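Why I Turned Off My Stats Page

Every blogger I know has a number they check before coffee. Mine was page views. I'd roll over, grab the phone, squint at a little blue graph, and let it decide what kind of morning I was going to have. I did this for years on Kullstead, my old blog, and I was halfway to doing it again on Cullness when I finally switched the thing off.

What did it was a single post. Back in February I wrote something quick and kind of dumb about cleaning out my inbox, and it got 1,174 views in a day. For me that's a stadium! I walked around feeling famous. Then I spent the next month trying to write that same post again, with slightly different titles, and every one of them was worse than the last. Meanwhile a long piece about my grandfather's letters, which took me forever and which I still like, got 80. I decided it was a failure and almost took it down.

Then Octavian Ursu left a comment on the letters post. He writes a blog called Fidier, mostly about trains and his knees, and I'd been reading him for ages without ever saying hello (I know, I know). He told me he'd read it out loud to his mother over the phone. We've been emailing ever since. The inbox post, for the record, got 2 comments, and one of them was selling mattresses.

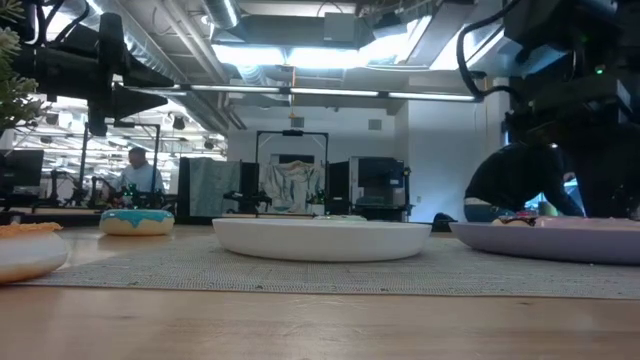 So my opinion, for whatever it's worth, is that stats are bad for small blogs. I don't mean shops or newspapers, or people who pay rent with this stuff. I mean the rest of us, who started because we had something to say and no one in the house wanted to hear it again. A view count can't tell you if a person stayed for the whole thing or landed there looking for a printer manual.

Costel Crăciun disagrees with me, loudly, and he's been blogging longer than I have. His argument is that ignoring your numbers is like singing with your fingers in your ears. If people leave after the first paragraph, he wants to know about it, and he says I should too. Fair enough. He did fix his opening paragraphs that way and they're a lot better now. But he also quit writing about chess, which he loves, and I miss those posts - they were the best thing on his site and I've told him so.

I'm not totally pure about it. I still look at comments the minute they come in, and when Ardeleanu put me on their list of blogs to read I told everyone, including my dentist. I like being read. I just don't want a graph in the room while I'm writing.

If you want to try it, start small. Move the stats link somewhere annoying and leave it there for 4 weeks. The first few days I kept reaching for it anyway, like a light switch in a house you've moved out of. After that I mostly forgot, and I wrote two posts I'd been putting off - one about soup and one about my brother.

Costel, the comments are open. Bring back the chess.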